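Sorting out a loose socket set on the kitchen table

Published 2022-03-26 by Bernadette Lacroix

If your house is anything like mine, there is a socket set in it somewhere that started life as a neat row of shiny pieces in a fitted case and has since spread itself through every drawer, coat pocket and flowerpot on the premises. I put mine back in order every spring, usually in April but early this year, as my neighbour Birdie Van Dusen wanted to borrow the small sizes for her bicycle and I couldn't lay my hands on a single one of them. It is a pleasant job for a wet afternoon, and you don't need to know much about tools to do it.

What you will need

A table you don't mind getting marked
A shallow tray or dish with low sides
An old toothbrush and a couple of dry rags
A little light oil
A pencil and some sticky labels
The ratchet handle, if you can find it

Getting everything together

Start by going round the house and shed with a bucket. Look in the car boot, the bottom of the toolbag and the jar where the picture hooks live. I always feel along the back of the workbench too, where things roll against the wall and stay for years. Don't sort as you go, however tempting it is, or you'll be standing in the shed until supper.

Tip the bucket out gently and pick through it. Screws, washers and drill bits can go to one side for another day (or another year, in my case). What you want left is the sockets, plus any adaptors and extension pieces that belong with them.

Choosing your table

Please don't use the good dining table. A socket is heavier than it looks and the rim will leave a dent if you drop it. A light-coloured top is a great help, though, as the small ones show up so much better against it. An old table with a floral pattern and plenty of scuffs and pencil marks is as good as anything you could buy, and you won't fret about adding a few more.

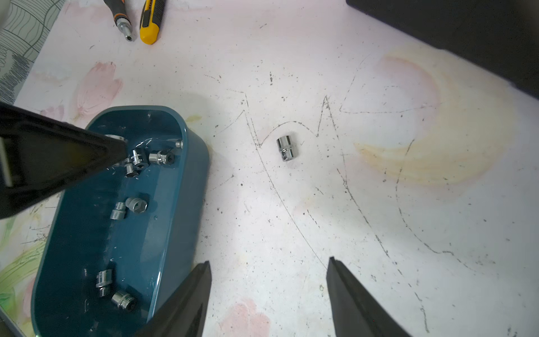 Work with one socket at a time and keep the rest in the tray. I know that sounds slow, but sockets are round and love to roll, and once you have a dozen out on the table you will spend more time chasing them than cleaning them. Take one, lay it on its side, and have a good look at it before you do anything else.

Cleaning

Brush out the inside with the dry toothbrush, both the end that grips the bolt and the square hole at the other end where the handle fits. Wipe the outside with a rag. If there is old grease in the corners, a drop of oil on the brush will loosen it nicely – leave it a few minutes and wipe again. Look for cracks or flaking chrome while you're there. A cracked socket should go in the bin, I'm afraid, and flaking chrome is sharp enough to cut you, so those go as well.

Reading the sizes

The size is normally stamped on the side. On worn ones, rub a soft pencil across the stamp, wipe it lightly, and the figures will often come up. Metric sizes are plain numbers and imperial ones are fractions, and it pays to keep the two families well apart. When a stamp has gone altogether, try the socket on a bolt you know.

Putting them away

Line them up from smallest to largest and see where the gaps are. Mine go on a rail made by Hedier, which I found in a box of odds and ends and have grown very fond of, but a strip of wood with pegs in it will do just as well. Write the sizes on your labels and stick one below each peg, including the empty ones – that way you can see at a glance what's out on loan.

Birdie has had hers for a fortnight now, and the label for the 9 mm is still looking at me.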